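The Deposit 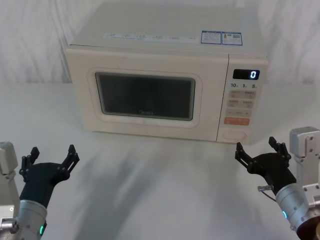

Friederike Albers had been in the flat above the bakery for two years when the letter came from Gerlach Lettings. It said she had until the end of June. The owner wanted the place for his son.

She read it at the kitchen counter while the kettle boiled, then put it under the fruit bowl and went to work. At lunch she told Ross Geddes, who sat opposite her in the claims office and had been thrown out of three flats himself.

"Get your deposit back first," he said. "Take pictures of everything. Insides of cupboards as well."

"It's 628 pounds," she said.

"They'll try to keep it."

She looked at places in Wimton, but the rents had gone up, and she ended up with a room and a half out at Zatthorpe, at the far end of the bus line. It had a yard. The landlady was a Mrs Gosselin who signed her letters Huguette and wrote them by hand, in green ink, even though she lived downstairs.

The packing took longer than it should have. Friederike found a winter coat she thought she had left on a train, and a box of her mother's that she had carried from one address to the next without opening. She sat on the floor and opened it. There were gloves, a set of fish knives, some letters in German tied with kitchen string, and a rent book from 1974. Her mother had kept every receipt. On the last page she had written, in pencil, "Left clean. He kept it anyway."

Friederike read that a few times. Then she put the rent book in her handbag and carried on with the cupboards.

She scrubbed the flat for two evenings. She did the skirting boards with an old toothbrush and filled the picture holes with white paste that didn't quite match. At the end she stood in the doorway of the bedroom, and it was just a room.

The man from Gerlach was called Marcus Halvorsen. He was younger than she had expected and he had a cold. He went round with a clipboard and sniffed.

"There's a mark here," he said, by the window.

"It was there when I came."

"It isn't on the inventory."

"No," she said. "I wrote to you about it the week I moved in. You wrote back."

She had the letter with her. She handed it to him and he read it, both sides, though there was nothing on the back. Then he turned the page on his clipboard and asked about the picture holes.

"I filled them."

"I can see that."

He looked at the wall for some time. Below them the bakery had started its second batch and the smell was coming up through the boards, as it did every day at 11. Friederike had stopped noticing it after the first month. She noticed it now.

"My mum had a place over a chip shop," said Marcus Halvorsen. "You couldn't get it out of the curtains."

"Did she get her deposit back?"

He blew his nose. "I don't know," he said. "I never asked."

He wrote something on the form and held it out for her to sign. She read it through before she did. Under Deductions he had put a dash.

She gave him both sets of keys and went down the stairs. At the bottom Jaime Paiva from the bakery was leaning in his side door with flour up to his elbows. He asked if that was it, then, and she said it was. He went in and came back with a loaf in a paper bag, still warm, and wouldn't take anything for it.

On the bus she took out the rent book and found a pen. Under her mother's pencil she wrote the date and the amount. There was space left on the page - enough for another line or two - and she looked at it until the bus turned off for Zatthorpe and she had to get up and ring the bell.

Last updated: June

Comments

Festia: I liked the bit with the clipboard. Mine kept the lot over a shower curtain.

greenink: What was in the German letters? I thought we'd get to those.

M. Dunn: Very true to life. My old agent never sent an inventory at all, so we had nothing to argue over. Is there going to be more about Huguette?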